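Indlow Help Board > Sheds, garages and workshops

Is one blue bin really enough for sorting capacitors?

Everyone tells me to "just get a bin" for my loose capacitors. I have a felt-type mat over a white table and one open plastic bin, and I'm not convinced. They still end up on the mat next to the tape measure and the lemon.

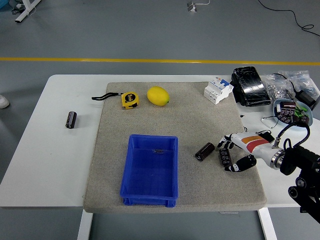
Replies

Gutport
Posted Sunday, October 6, 2019

One bin is fine for moving things and poor for storing them. An open bin with no dividers is a bucket with corners. I bought 2 in April and both filled up with rubbish. Clear the mat first. The tape measure and the breaker want a drawer, and keep food off the bench. 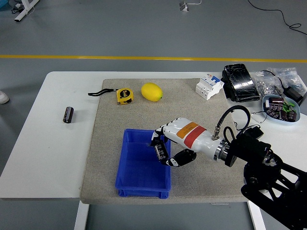
I'd also ask how many you own. If it's 56, use a jam jar. If it's 700, you need proper drawers, sorted by value, and I doubt you'll keep that up either - I didn't.

Todus

Drawers are overrated. Keep the bin for the big cylindrical ones and a bowl for the small stuff.
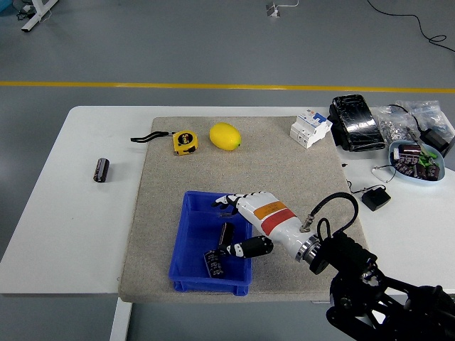 Check the markings before you mix anything, and don't trust an old one to be discharged because somebody says so. Test it. Bags are all right for nuts and washers, though mine always split.

Farah

just use a bigger bin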